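Lasville Kitchen Notes

Soup weather, one last time

The warm days are coming, which leaves room for one more pot of lentil soup before everybody starts pretending to enjoy cold salads. Our readers have strong feelings about red lentils. The Butia Street branch alone sent in 53 versions, two of which contained no lentils.

We settled on the plainest. Soften an onion and a grated carrot in olive oil, and be patient about it — the onion should be sweet and floppy, and you should be slightly bored. Stir in cumin, a little smoked paprika and two cups of rinsed red lentils. Cover generously with stock, simmer until the lentils give up, then squeeze in a whole lemon.

Coconut milk is allowed. Cream has its defenders and we have stopped opening their letters. If you like some colour on top, fry a handful of chopped parsley stalks until crisp and scatter them over each bowl.

It freezes well in old yoghurt tubs, provided you label them. We are still working through a tub that may be soup and may be apricot jam.

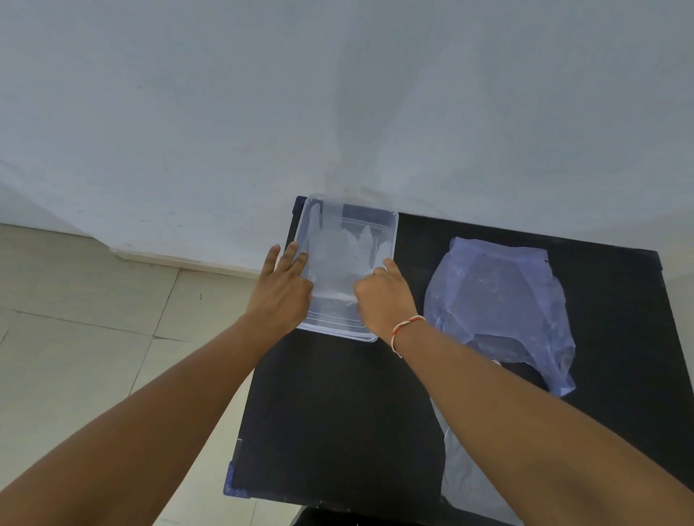 Next issue: flatbreads

Send us your favourite by the end of September. Yeast is optional, and so is roundness.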